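Iltville Makers' Shed: minutes of the packing and unpacking group, May 13, 2019

Present: Funmilayo Ogbonna (chair), Brayan Cáceres (minutes), plus the usual bench crew. Apologies from Mussa. 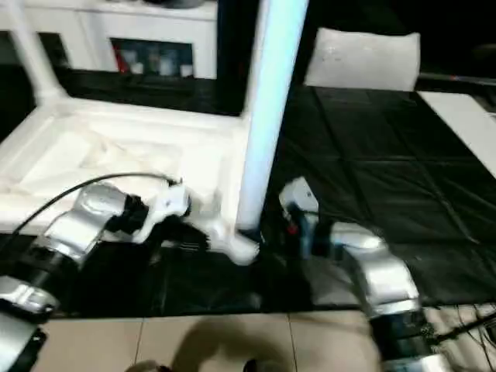

1. Last minutes. Accepted, with the March locker fees corrected to $80.

2. Foam trays. Great discussion on this one! Funmilayo would love us to keep every moulded tray that comes in, as the hollows are brilliant for sorting small parts (she's been doing her beads in one for months). Agreed to keep the big ones flat under the bench and take the rest to the foam drop-off. Brayan to ring and ask about hours.

3. Bench covering. The black plastic sheeting is a favourite with everybody who does glue work. Agreed to buy 2 more rolls.

4. Tall items. Anything with a long pole gets unpacked at the centre bench from now on, where there's heaps of headroom. Carried with cheers.

5. Cabinet. Small containers to be labelled by colour. Funmilayo has offered her label maker, hooray.

6. Open day. We have 300 flyers left. Ornumura hall is keen to take half.

Next meeting: same time, after the Prisano workshop. Brayan to bring slice.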